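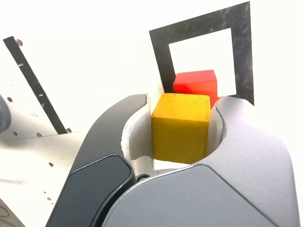

Oficina y equipamiento | Reportajes

El rótulo de la entrada se cambia una vez cada diez años

En el vestíbulo de Tirnthorpe, un edificio de oficinas de seis plantas, el directorio todavía anunciaba en septiembre a dos empresas que ya se habían marchado. Las letras eran de vinilo y cada cambio exigía llamar al rotulista.

Giuliana Paucar, administradora del inmueble, pidió tres presupuestos. Eligió el de Virkitz: un panel de aluminio con lamas extraíbles, 854 euros con la instalación incluida. La versión con pantalla costaba 1.031 y necesitaba una toma de corriente que el vestíbulo no tiene.

El montaje duró una mañana. Rui Frade, el instalador, colocó el panel a 1,50 metros del suelo, medidos hasta el centro - la altura anterior obligaba a levantar la cabeza - y dejó cuatro lamas en blanco.

«Ahora imprimo el nombre, lo meto en la lama y cierro con llave», explica Paucar. La llave está en conserjería. Falta por sustituir la numeración de las puertas, 66 en total, que se hará por plantas empezando por la segunda.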